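Pond & Creek > Animal Oddities > Frogs, Toads, Salamanders

Search | Browse topics | Unanswered | Log in

Wood frog frozen solid in my window well. Is it dead or is it doing the thing?

posted by gravelpit_gran

I went out to clear leaves from the basement window well and found a frog the color of a wet paper bag, with the dark robber's mask over the eyes. It was hard as a door knob. I tapped it with a trowel and it made a click, which I did not enjoy.

My grandson says wood frogs freeze on purpose and thaw out in spring. My grandson also says he doesn't have homework. I've put the frog back under the leaves exactly where it was. Do I bring it in? Do I bury it? Is there any way to tell a frozen frog from a frozen dead frog without waiting for warm weather? The well is 40 inches deep and I don't see how it would climb out even if it does come back to life.

Priltent

Your grandson is right, sorry. Wood frogs don't dig down below the frost like toads do. They tuck themselves under leaf litter and let the winter happen to them. When ice starts forming on the skin, the liver dumps a huge amount of glucose into the blood, and that sugar keeps the insides of the cells from freezing while the water between them turns to ice. The heart stops. Breathing stops. By any test you could run with a trowel, you have a dead frog.

Come the thaw it warms from the inside as much as the outside, the heart gets going first, and some hours later you have a frog with an appointment at the nearest puddle.

So, in order:

Do not bring it in. A warm kitchen will wake it up into a world with no bugs and no mates, and then you own a frog.

Do not bury it. It isn't built for that.

Leave it in the leaves, and add more leaves. Snow on top is good, it's a blanket.

As for telling the two apart in winter, you can't, not by looking. A dead one goes limp and smelly when it thaws. A live one goes limp and then looks annoyed. Give it a full day after it softens before you hold any services.

In spring, lean a rough board in the well as a ramp. Mine is an old fence picket and it has rescued frogs, two voles and a very large beetle that I regret.

Picard

just put it in the freezer so it stays frozen till spring, same thing

Fistari

Please don't put it in the freezer. A kitchen freezer runs a lot colder than the ground under leaves and snow, and there's a limit to what even this frog will put up with. Most wood frogs this far south are fine down to the low twenties; 23 degrees under the leaves is a normal night for them. The ones in Alaska go much lower, but they've been working up to it for generations and yours lives in a window well.

What Priltent said is good. I'd add that freezing and thawing over and over is normal too, so if you get a warm week and it softens up and then goes hard again, don't panic. Each round seems to help it load up on sugar.

Also stop tapping it. A frozen frog can't heal while it's frozen, and the toes are brittle.
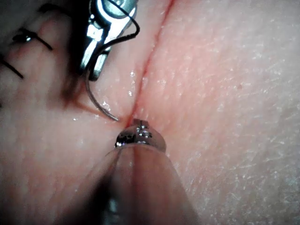
If a toe does come off, it won't mind as much as you will. I have met plenty of frogs getting along with fewer than the standard number, and they hop about as badly as the rest of them. The thing to watch for after the thaw is whether it can right itself. Flip it gently onto its back with wet hands. If it turns over, show it the ramp and leave it to its business.

Comments (4)

Penotel: Found one of these in a boot once. Wore the other boot for a while.

gravelpit_gran: Leaves added, trowel put away. Grandson has been told he was right and is unbearable.

Picard: i still think the freezer would work

Priltent: It would work on you, too, for a bit.

< Previous | Next > | Related topics | Back to top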